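The shop that still takes your old shirts

3/5/24

When I came to the shop, the owner was on her knees behind the counter, looking for a button. It was a small green one from the sleeve of a blouse, and she did not want to talk before she had found it. "If I replace one, I must replace all," she said from down there. "And then it is a different blouse."

She has run the second-hand clothing shop in Milter for 11 years. Before that she worked in the office of a bakery, and she says she did not like one morning of it. The shop is one long room with a curtain at the back, and behind the curtain is another room, where the clothes are sorted and mended. She asked me not to write her name. People in Milter know who she is, she said, and the others do not need to.

I wanted to know how she decides what to take. She answered that she looks first at the collar and then at the underarms, and only after this at the label. "Everybody starts with the label. The label tells you what somebody paid. The collar tells you what is left." She takes fewer things than she did in the beginning. In her first year she said yes to almost every bag, and by August she could not open the back door.

Now she keeps a book. Last year people brought in 2,821 pieces, and she sold 2,349 of them. I said that this sounded very good, and she made a face. The winter coats sold late and for too little money, and she had to store them through the whole summer. "A coat eats your room," she said. "A T-shirt is nothing, it sits in a pile and waits. But a coat wants to hang."

We talked for a long time about prints. When she opened the shop, her customers wanted plain colors, mostly gray and dark blue. The loud shirts from older decades stayed on the rail until she gave them away. Then, maybe four years ago, younger people started to come by bus from Numport, and they asked for exactly the things she had been giving away.

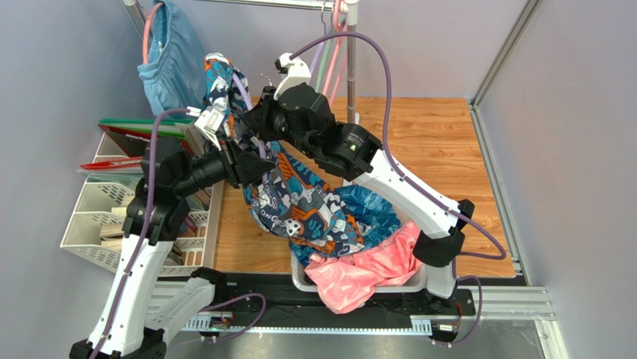

"I was a little angry with myself," she said. "I had one shirt with parrots, very well made, and I cut it for cleaning rags. Today I could ask a good price for it." She has learned to keep a strange piece for at least two seasons. Her own taste has not changed, and she was wearing a gray cardigan when she told me this.

Washing is the part of the work she likes to explain. Each thing that comes in is washed again, even when the person swears it is clean. She uses cold water for everything with a print, turns it inside out and dries it on a line in the yard when the weather allows. She does not use perfume or softener. "People say it smells like nothing. Good. Then I did my job."

I asked whether she gets along with the other shop in town, Dradeo, which opened near the station and sells used clothes by weight. She thought about it before she spoke. "They are friendly. I send people there for children's clothes, because I don't have the room. But by weight – I don't understand this. A wool sweater is heavy and a silk blouse is light. So the silk is almost free?" She shook her head. Then she admitted that she had bought a silk blouse there herself.

Her rent goes up again next year. She has looked at a smaller place in Pangaribuan Street, with a bigger window but no yard, and she does not know where she would dry the washing. Her daughter thinks she should sell on the internet. She tried it for one winter and stopped, as too many things came back to her. "They wrote to me that the blue was not the same blue. What can I answer to that? Come here and look at it by the door, where there is light."

While we were speaking, a man came in with two bags and she went through them quickly, with both hands. She kept three shirts and a belt and gave him back the rest, folded better than it had been before. He did not seem offended. He asked when he should come for his money, and she told him after the first of the month, like always.

The button was under the radiator. She sewed it on while I was putting on my jacket.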